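To: Blackwood Quilters list
Date: Dec 28, 2025
Subject: Re: washing and basting the big one

Hello all, and I hope everybody had a good few days with family, or a good few days hiding from family with a needle in hand, whichever you prefer!

I've been meaning to answer this since it came through, and now the house is quiet and the leftovers are down to one sad dish of sweet potatoes, so I have no excuse. I'm putting the original question back in so you don't have to go digging:

> I finished piecing my Wandisetti star top (finally!!) and it's the
> biggest thing I've ever made. I have 400 little triangles in there
> and I'm scared to do anything to it now. Two questions for those
> who have done this before. Did you wash your fabric first, and if
> not, is it too late? And how do you baste something this size when
> your biggest table is a card table? My back will not do the floor
> anymore. I have the Prarker cotton batting, if that matters. I'd
> like to have it done for the July show but I'm not going to cry
> if it isn't.

First of all, congratulations. A finished top is a real milestone and you should lay it over the back of the couch and admire it for a while before you do another thing to it. Mine usually live there for a month.

On the washing. It's too late to prewash, but please don't lose sleep over it. I prewashed everything for years, and then I got lazy, and the quilts came out fine either way. What I would not do is wash the top by itself before it's quilted. All those seam allowances will fray and tangle in the machine, and you'll spend a whole evening snipping threads off the back (ask me how I know). If you have a strong red or navy in there, wet a white rag, press it on the dark fabric for a minute, and see if any color comes off. If it does, save your first wash for when the quilt is bound, use cold water, and throw in a couple of color catcher sheets. Don't let it sit wet in the tub, either. Cotton batting will shrink a little and give you that nice crinkle, so if you want yours flat and smooth, read what the batting package says before you decide anything.

Now, basting. I gave up on the floor the same year I gave up on high heels. What I do now is baste in sections on a table, and a card table is small for it but it can be done. Find the middle of your backing, your batting and your top, and mark each one with a pin. Clip the backing to the table wrong side up with those big office clips, snug but not stretched, then smooth the batting over it, then the top. Baste what's on the table, undo the clips, slide everything over, and clip again. Always work from the middle out. Check the underside every time you move, before you go on, and be strict with yourself about it. I used 284 safety pins on my last one and still found a pleat on the back the size of my thumb. If you'd sooner thread baste, use a long needle and a cheap light-colored thread, and keep your rows a hand's width apart.

For the quilting design, I always draw it out full size before I put a stitch in. Paper is fine, but a big dry-erase board laid down flat is much kinder, because you can lean right over it and move your whole arm the way you will at the machine, and you rub out whatever you don't like. Dashed lines crossing each other make a good start for a star or a lattice, and you can see quickly whether the spacing is going to drive you crazy. Curves are good practice too, and they don't have to be feathers. An anglerfish with one long swoop for the lure and a row of jagged teeth is free-motion practice as far as I'm concerned, points and all.
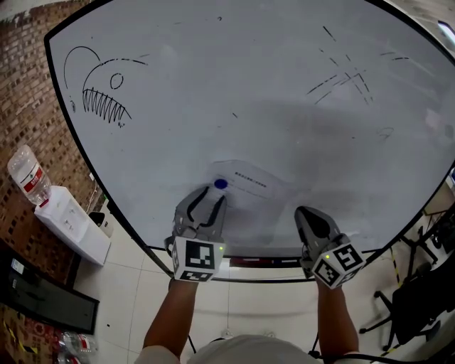 For thread, I like a 50 weight cotton in a soft gray, which disappears into nearly everything - I've been using the Amari spools and have no complaints, other than how fast they go. Wind more bobbins than you think you need. I wind 8 before I sit down and I still run out in the middle of a row.

And July is a long way off! I'm 69 and I have never once finished a show quilt more than a week ahead, so you're in good company. If you'd like another pair of hands for the basting, write to me off list. I have plenty of clips, and I'll bring lemon bars.

Warmly,
your list mom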